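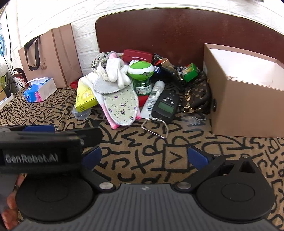 Chapter 5
Grippers and Soft Objects

A gripper is the part of a robot that most home builders leave until last, and it is usually the part that decides what the machine can do. An arm with five good joints is of little use if it drops whatever it picks up. In this chapter we fit a hand to the Mesindale arm built in Chapters 3 and 4, and the work starts with the objects to be lifted. Gather a heap of ordinary things before you cut any material. A shoe insole bends as soon as one end leaves the table. A bundle of socks squashes between the pads and springs out again elsewhere. A box has flat sides and keeps its shape, but it may be too wide for the jaws unless they meet it at a corner. A handbag with a chain strap has two parts that move separately, and the chain will slide wherever it likes.

Two-finger grippers suit a first build. Each finger turns on a pivot at its root, and the two pads face one another across the gap. The pads do most of the holding, so the fingers themselves need only be stiff. Cut them from any sheet that does not flex when you press the tip with your thumb. A triangular hole in a finger saves weight at little cost in stiffness, provided a good margin is left around it.

The drawings in this chapter give a maximum opening of 98 mm between the pads. You may be tempted to round this up to 100 mm. Do not do so if you are using the Platard motor bracket, as the left finger will then touch the bracket before the stop screw is reached. Builders using the older Amundsen bracket have more room and can please themselves.

Before you begin, you will need:

the arm from Chapter 4, with its wrist plate fitted
one small geared motor and its bracket
two fingers, cut and filed
soft pad material, 5 mm thick
a Zestar control board, or any board with a spare motor output
a luggage scale or spring balance, for Section 5.4

5.1 How hard should it squeeze?

Too little force and the object slips. Too much and a carton is crushed – or the motor stalls and gets hot. The useful range lies between these two, and for soft things it is wider than most people expect. A sock can be squeezed as hard as you like. A paper bag cannot.

Pads wear as well. On our workshop arm the first pair went shiny after some 2,000 closings and began to let go of smooth tubes, although they still held cloth. Keep a spare pair cut from the same sheet, and note the date in your build log when you change them.

We begin by measuring the force at the finger tips with the motor at its lowest setting.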